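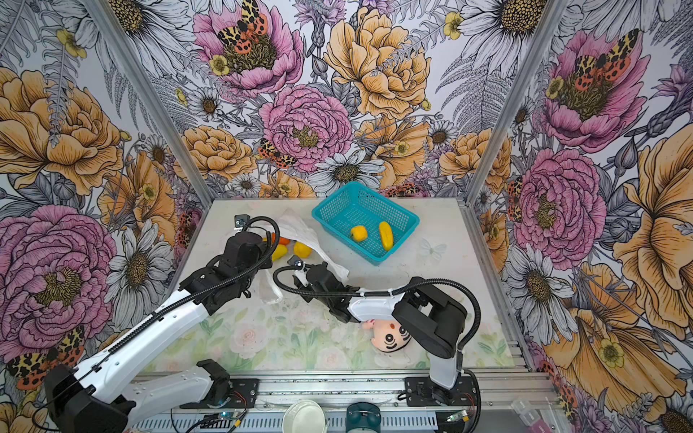

What I paid to have my eyelids done

I had upper eyelid surgery in June. Before I booked it I read a lot of pages with statistics on them, and almost none that said what a normal person paid or how long they were off work. So I'm writing mine down.

My lids had been getting heavy for years. By late afternoon I was lifting my eyebrows to read a screen, and I had a headache most evenings. My optometrist, Dr. Higuchi, did a visual field test and said the upper part was reduced, but not by enough for my insurance to call it medical. That made it cosmetic, so I paid for all of it.

I had consultations at two places. The first, in Deston, charged nothing and lasted maybe ten minutes. The man I spoke to was a sales coordinator, and he brought up lower lids and a brow lift before I had finished explaining what I wanted. He also offered a discount if I signed that day. I didn't sign.

The second was Turcotte, where the consultation cost $50 and was with the surgeon herself, Haruna Kawaguchi. She took measurements, asked about dry eye and blood thinners, and told me one lid sat lower than the other and probably still would afterward, by a little. I booked with her a week later.

The quote didn't include everything. The follow-up visits were covered, but the drops, the ointment and the lab work were extra and came to $468. Ask for that number in writing. I had to call twice to get it.

The surgery was done under local anesthetic with a sedative. I was there at 7 in the morning and home before lunch. My neighbor Otakar drove me, as they won't release you on your own. I felt pulling but no pain.

The first 3 days were the worst. My eyes swelled enough that I couldn't read, and I slept propped up on pillows. The stitches came out at the end of the first week. I went back to work after that with yellow bruising that glasses mostly covered. The scars were pink for a couple of months and itched at night.

I'm happy with it. The evening headaches are mostly gone — I still get one after a long drive. The left lid is a bit lower, as she said. My brother Johannes didn't notice any change until I told him, and then he said I looked rested.

A woman I met in the waiting room was 66 and having the same thing done. She had saved up for it and told her family she was going to the dentist. I didn't tell many people either. If you have questions about the recovery, leave a comment and I'll answer what I can. I won't be posting before and after photos.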